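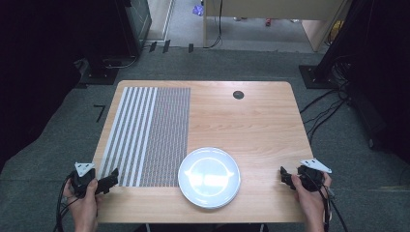

Table with the striped mat and the white plate, July.

Notebook, July, mid-morning, coffee number two

Loaner hotspot drawer. Went through the returns from the Holanda branch. Of the batch that came back, four would not hold a connection past the front desk. Two of those were fine once I took the SIM out, looked at it sternly and put it back. The other two are Irico units with the old firmware, and they do what they always do: claim full bars and load nothing. I have written OLD FIRMWARE on them in marker so that we can all ignore it together.

Signal walk. Took one good unit along the Etalura bus route, stopping at the same places as in spring. Strong at the depot, strong at the clinic, dead behind the grocery. The coverage map has the grocery in solid color. I stood in the solid color for ten minutes trying to open the county benefits form and got as far as the county seal. Marked it as a fail. If anyone repeats this, use the form and skip the speed test. The speed test gets through on scraps and makes everybody look good.

Benefits form, since I was there: it times out at the upload page if the connection drops even once, and it throws away everything typed before that. A family doing this on a borrowed hotspot gets to enter their address again. And again. Have asked whether the save button can be moved up. Was told it is on the list. I would like to see the list someday.

Survey wording. Question on home internet still reads "Do you have broadband?" Half the paper forms have a question mark written in as the answer, which I can't fault. Proposed: "Is there internet at home that more than one person can use at once?" Longer, and it ruins the column width, but people will know what is being asked. Dronero spreadsheet needs the new column before the next stack gets typed in. Do not rename the old column. Last time somebody renamed the old column (me) and the spring numbers moved to a different tab and had to be coaxed home.

Phone-only households: keep these separate from "no internet." They keep getting folded in at the typing stage. A phone with a cracked screen and a data cap is a connection of a kind, and it needs its own box – there is one on the form, third down, please tick it.

Afternoon: tried the refurbished laptops on the guest network. Login page opens in a pop-up, and the laptops block pop-ups. Turned the blocker off by hand on each. Need this in the setup image or I will be doing it until I retire.

To do:
Firmware on the two Irico units, or a decent burial
Grocery stop again in the evening, same form
New survey column in Dronero
Chargers. We are short of chargers again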